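About Vusteo

Vusteo is a small shop that sets up and looks after two-arm robot cells. Benches, mounts, cables, grippers, the works. Started in September with one bench and a box of bolts, now 2398 square feet and never enough shelves.

Our main cell is called Eleo. Two arms, one table, kraft paper on top and blue painter's tape for the grid. Paper is cheap and it changes fast. When the tape lifts or a line goes crooked we patch it, and when there's more patch than paper the whole sheet gets swapped. Takes us 9 minutes if the plates stay on, a lot longer if they dont.
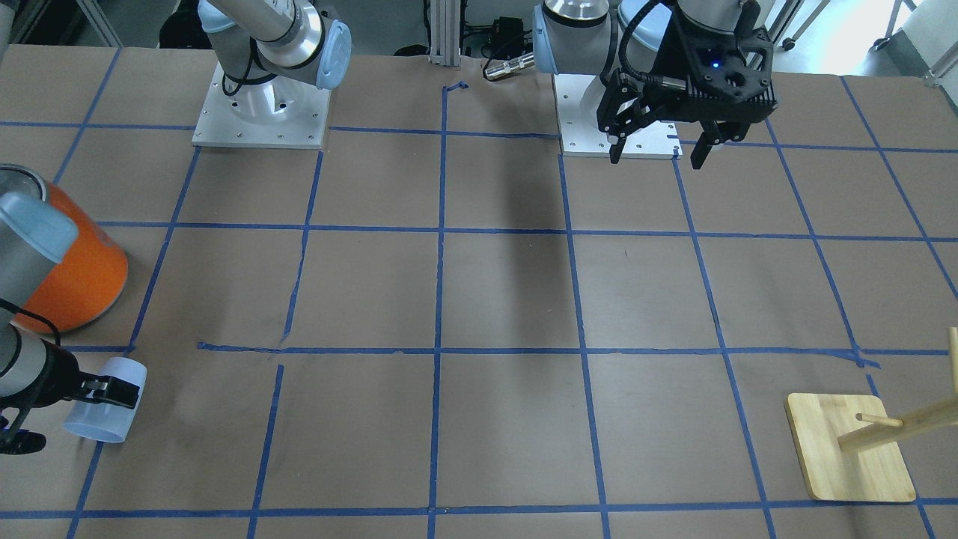 Vusteo Shop Pages, Issue 9, p. 138

Cup work like this is most of our grip checking. Thin plastic shows up a bad finger setting right away – too much force and the wall folds, too little and it slides out. Mug trees go in a corner cell of the grid so they can be put back in the same spot after a reset.

What we check on every visit:
Plate bolts, all of them, by hand.
Cable loops at the joints. Enough slack to turn, not enough to snag.
Finger linkages for play.
Gripper lights on before any motion.
Tape and paper last, becuase everybody leans on it.

More than 100 service visits so far, mostly for Navickas and for the training lab at Sultia. Some are full rebuilds, most are a worn cable and a coffee. We keep a log for each arm, not each cell, arms get moved around.

Repairs in house where we can. Joint caps, gripper fingers, connectors – usually on the shelf. Base housings we have to order, so ask early.

New cells: send us your table size, ceiling height and what you want picked up. Photos of the floor behind the table help too, that's where the boxes and cables end up.

Page updated Feb 20, 2023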